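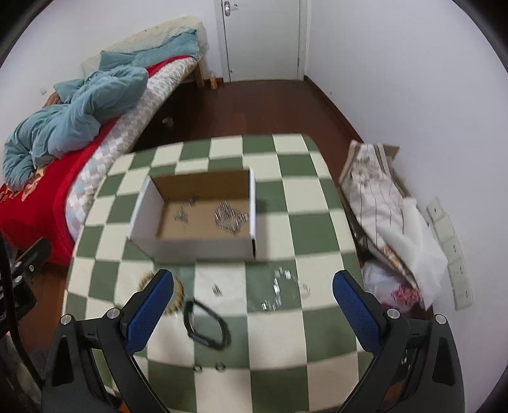
June 30, 2022

Bookbinding bench, Coutinho ledgers, second session on the paste.

Picked up from the last entry. The wheat starch batch Mercedes cooked had gone thin overnight and I didn't want to use it on the spine linings. Threw it out and cooked a new one: one part starch to five parts water by volume, soaked an hour, then stirred over low heat until it went translucent and pulled off the spoon in a sheet. Took 25 minutes or so after it started to thicken. Strained twice through the fine sieve once cool. The second straining caught more than I expected, mostly skin from the sides of the pot. Next time scrape less.

Book on the bench is the account ledger from Coutinho, 529 leaves, foliated in pencil at some later date. Folio 259 is used twice, so the last number written is 528. I checked this against the gatherings and nothing is missing. Please don't correct the pencil. The numbering is cited in the family's own index and they want to be able to look things up.

Condition before work: sewing broken at both ends, sound in the middle. Original cords intact except the tail cord, which has parted at the joint. Old spine lining was newsprint stuck down with animal glue, brown and brittle. Boards detached. Some mold staining at the tail of the first few gatherings, inactive, brushed out under the hood last month.

Spine cleaning. Poulticed with methyl cellulose in strips, 20 minutes each, under polyester film. The glue came up as jelly in most places and lifted with the bone folder. Two stubborn patches near the head needed a second poultice. I kept the second one to ten minutes and watched the fold of the paper the whole time, as the outer folios there are soft and I could see moisture starting to travel. No tidelines after drying. I would not go longer than ten on this paper.

The newsprint came away in pieces. One piece has part of a shipping notice with a September date but no year. Dried it between blotters and put it in an envelope with the treatment record. The number 3038 is written on the back in the same hand as the ledger, so it may be an old shelf number or a receipt. Osvaldo is going to ask the family.

Guarding. Eleven gatherings needed the outer folio guarded. Used the lighter of the two Japanese papers, torn edge, 12 mm strips. The heavier one adds too much swell over a book this thick. I did a test on four scrap gatherings with each and pressed them under the same weight, and the difference was easy to feel with a finger along the fold. Pasted out on glass, lifted with a spatula, set down with the grain running head to tail, then blotter and a light weight. Changed blotters at 10 minutes and again at 30.

Mistake to note: I pasted out three strips at once to save time and the third was half dry when I got to it. It looked fine and then let go along one edge when I folded the sheet. Redid it. One strip at a time from now on.

Resewing. Left the middle of the book alone. Ends to be resewn onto the original cords with 18/3 linen, waxed lightly. For the tail cord I frayed out a new length, pasted it, and laid it along the old one with about 40 mm of overlap, then overcast the join with fine thread. Left it to dry under slight tension. Mercedes thinks the overlap should be longer. She may be right – it depends how much the book gets opened, and the family says seldom. I'll tug it when dry and decide.

Supplies. Ordered 500 sheets of blotter from Trallard, the medium weight. The last lot from Comer was cheaper but shed fibers on anything damp, and I spent too much of an afternoon picking lint off guards with tweezers. What remains of it is fine for dry pressing. It's on the lower shelf, marked. Linen thread is down to one and a half spools. Methyl cellulose is enough for two more books this size.

The Kenov press is slipping again on the left side. It holds if you take the wheel past tight and then back a quarter turn. Check it after an hour. I found the platen had dropped noticeably on a text block I'd left in over lunch, no harm done, but I have moved the ledger to boards and weights until somebody has looked at the screw.

Humidity in the room was 58 percent at noon, 61 at four. Drying is slow at that level. Blotters that would normally be ready in an hour were still cool to the touch at two. Dehumidifier bucket was full when I came in, which explains some of it.

For tomorrow:
Test the tail cord join.
Sew first six gatherings, head end.
Cut new spine lining, two layers, Japanese paper first and then cotton. Keep the cotton short of the caps by 5 mm.
Look for board leather in the offcut drawer before ordering any. The color wanted is a dull brown, closer to the back board than the front, which has faded.

Fresh paste is in the refrigerator, covered, labeled. Use it within four days.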